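README for the Culville Small Items Tidying Set

Contents of this file
What the set covers
How the items were chosen
Folder layout
Fields in the item sheet
Naming rules
Known problems
Changes
Contact

What the set covers

Culville is a set of short tidying sessions done at home with small household things. In each session a group of items is laid out on a flat surface and then put away in a box. The surfaces are beds, rugs and low tables. The items are toys, play food, pet toys, bathroom odds and ends, lids, and boxes that once held food.

There are 369 sessions in this release. They were recorded in 20 rooms, and 56 of them use a bed as the surface. The item sheet lists 200 separate items.

The beds are kept apart from the other surfaces in the index. A soft surface changes how things rest. Balls roll into dips, light trays tip when something heavier is put down next to them, and a checked or striped sheet can make clear plastic hard to pick out.

How the items were chosen

Items had to be small enough to lift with one hand and light enough to be dropped on a floor without harm. Nothing made of glass was used. We asked people to bring what they had, so the toys are mixed in age and size and few of them belong to the same set. A pig may be bigger than a cooking pot. This was left as it was.

Boxes are ordinary storage boxes or reused packaging. Biscuit boxes were popular. Where a box has a printed label, the label is left on and the text is copied into the item sheet in its original script.

Thaís Furtado drew up the first item list and Wenjie Song revised it in August, when the duplicate entries for play fruit were merged.

Folder layout

sessions/ holds one folder per session, numbered from 001.
items/ holds the item sheet and one reference picture for each item.
rooms/ holds a short text file per room with the surface, the bedding or covering, and the lighting.
lists/ holds the session lists by surface: bed.txt, rug.txt, table.txt.
notes/ holds free text notes from the person who did the session. Not every session has one.

Fields in the item sheet

item_id: the letter of the group followed by three digits.
name: the everyday English name, singular, lower case. "Grapes" is the one exception.
group: toy, play food, kitchen toy, pet toy, bathroom, container, other.
main_colour: one word where possible. Pale and dark are allowed in front of it.
finish: glossy, matt, clear, fabric or mixed.
opens: yes or no. Contact lens cases are yes even when they have no lids with them.
text: any printed words, copied as they stand.
remarks: anything else.

Items that could fall under two groups go in the one that comes first in the list above. Rubber animals are under toy unless the person who brought them said they were for a dog or cat.

Naming rules

Use the plainest name that still tells two items apart. "Pig" is enough if there is one pig in the session. If there are two, add the colour. Do not guess at an animal: if the kind is unclear, write "toy animal" and put what you can tell in remarks. Pots with two handles are "cooking pot", pots with one are "saucepan", and both take the word "toy" in front.

Known problems

Sessions 118 to 121 have the wrong room number. They should read room 7.
Clear items are under-reported in the bed sessions. Lucero Usuga has checked half of the list so far.
The purple grapes and the dark purple grapes may be one item. They have separate numbers for now.
Some boxes appear in the sheet twice, once as container and once as other. Use the container entry.
The colour "pink" covers a wide range. Edivaldo Lopes suggested splitting it, and this will be done if the sheet is redone.

Changes

Release 2, December 6, 2019
Added the bed sessions.
Added the finish and opens fields.
Replaced "tub", "crate" and "bin" with "box" all through the item sheet.
Removed three items with missing reference pictures.

Release 1
First version, rugs and tables only.

Contact

Corrections to names and groups should go to Chi-keung Chow at Nokura, with the item number in the subject line. Please send changes to the session lists separately, as they are kept in a different place.

Sample from the bed list

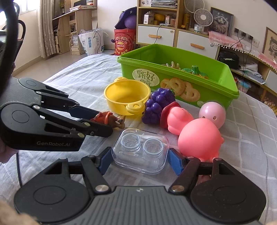 Bed, checked sheet. Toys, play food and a contact lens case, with the green biscuit box behind.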